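Prakham Household Forum > Laundry and Linen > Folding on the bed, or get a proper table?

Started by halima_y, October 2022
Replies: 11

halima_y
Joined: May 2019
Location: Prakham

I fold everything on the bed and have done for years. We moved in May and the new place has no laundry bench, just a trough and a gap for the machine, so the bed is the only flat surface big enough.

My trouble is the long things. Tea towels and undies are fine. Anything wide gets dragged over the sheet and I end up folding the creases in. I also have to straighten the sheet again when I'm done, and my back lets me know about it.

The hardware shop has a Gurmont folding table for $159. It goes flat against the wall when you're not using it. Before I spend the money I'd like to know if people who have a table are happy with it, or if I should just get better at doing it on the bed. Blue one on the cream sheet, partway through, all bunched up. 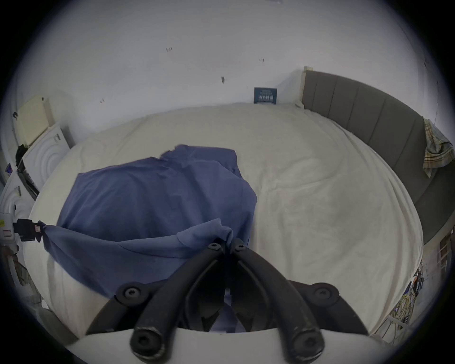 Re: Folding on the bed, or get a proper table?

tub_and_trough
Joined: August 2014

I'd keep your money. A bed is a good folding surface if you pull the sheet tight first. Yours is quite wrinkled, and fabric on fabric grips. Every ridge in the sheet is something for the top layer to catch on.

What I do is make the bed properly, doona off, sheet tucked in hard on all sides, then fold. Takes a minute.

The other thing is that you have one part lifted and the rest in a heap. Get it flat before you fold anything. Start from the middle and smooth outwards with your forearms.

marnie_k
Joined: January 2021

Disagree with tub_and_trough. I folded on a bed for years and now I have a table, and I wouldn't go back. It comes down to height. Our mattress comes to my knee and the table comes to my hip. If your back is already sore, tucking a sheet in harder is only going to make it worse.

I don't have the Gurmont though. Mine is an old kitchen table from the tip shop with a towel on it.

tub_and_trough

Fair enough about the height. I have a high bed so I don't notice it.

halima_y

Mine's low. I could kneel, but then I can't reach the far side.

The sheet is a Vamatex, 100 per cent cotton, and it creases if you look at it. I tried tucking it in tighter this morning and it did help a bit with the smaller stuff.

Ogbonna
Joined: November 2016
Location: Prakham East

I worked in a motel laundry for a long while, so here's how we did it with anything awkward. We didn't put it down first. You hold it up by two points along one edge, get it hanging, give it one good shake, and then lower it so the bottom edge touches first and the rest follows. It lands close to flat and you've hardly anything to smooth out.

If you put it down in a ball and then try to find the corners, you're pulling one bit out from under another and it twists.

Steps, if you want them:

1. Find one edge and run along it to both ends.
2. Lift it clear of the bed.
3. Shake once, away from you.
4. Lower it and walk it back towards yourself.
5. Smooth, then fold in half lengthwise before anything else.

That works on a bed or a table. I don't think you need to buy anything.

marnie_k

Good steps, but number 4 is hard if you're on your own and it's a queen sheet. You need long arms.

Ogbonna

For queen and up I fold it in half in the air first and lower it as a half. We had two people on the big ones at work, but at home I manage.

halima_y

Thanks Ogbonna. I had a go at lifting it first. Mostly I'm finding that I grab it wherever it comes to hand, and then what I've got between my two hands is a rope. It hangs there twisted and I don't know which side is the front.

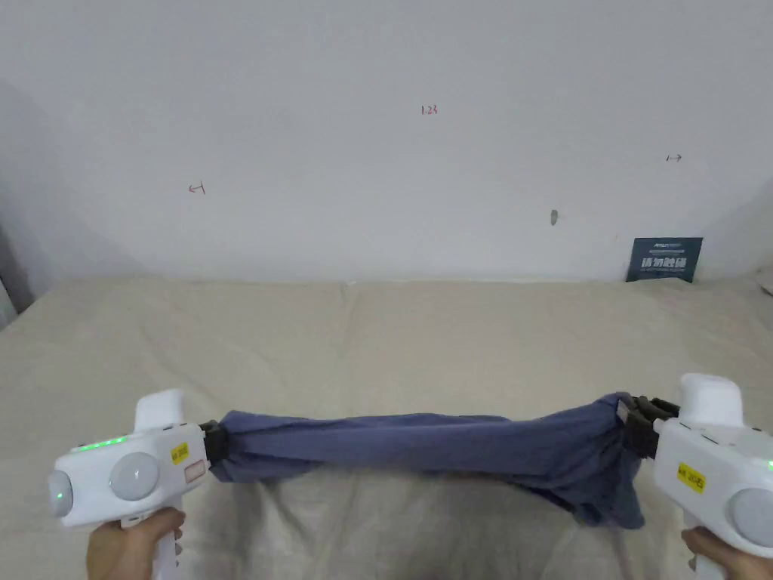

I think my mistake is at your step 1. I'm picking up before I've found the edge, so there's no shaking it out because I'm holding it through the middle. When I did slow down and look for a hem first it went better, but it's slow, and with 2 loads to get through I lose patience. Does the edge finding get faster? Or is there a trick when it comes off the line?

Ogbonna

It gets faster. The trick is at the line, yes. Take the pegs off and don't let go of that edge. Lay it over your arm with the pegged edge on top, and put each thing over the last one. When you get to the bed every piece already has an edge waiting for you. If you drop it all in a basket you've undone that.

For one that's already twisted, keep hold with one hand and let the other end go. Most of the twist falls out by itself. Then slide your free hand down the outside until you come to a hem or a seam. Don't try to untwist it with both ends held, you only move the twist along.

tub_and_trough

Agree with all of that. I'd add that dark colours are harder because you can't see the seams as well. I do mine by the window.

pegbag
Joined: March 2018

Different view. Why fold it so carefully? I hang anything with sleeves straight from the line onto a hanger, and roll everything else. I haven't folded a flat item properly in ages and my cupboards are fine.

marnie_k

Rolling is fine for towels. Rolled cotton comes out with lines all over it and then you're ironing.

pegbag

I don't iron either.

halima_y

Ha, I don't have the hanging space, pegbag. One narrow wardrobe between two of us.

Update for anyone reading later. I've done 4 loads now with the over-the-arm method and it's a good deal quicker. The bed is still too low. I measured the gap beside the machine and the Gurmont would fit when it's folded up, but I'd have to carry it out to the hall to open it, and I know I won't bother. I'm going to have a look at the tip shop first for something like marnie_k's – does anyone know what hours they keep now? The sign on the gate had been painted over.

Halima

marnie_k

Mornings only, last I went. Go early, the tables don't last. Take a tape measure and check the legs for wobble before you pay, they won't take it back.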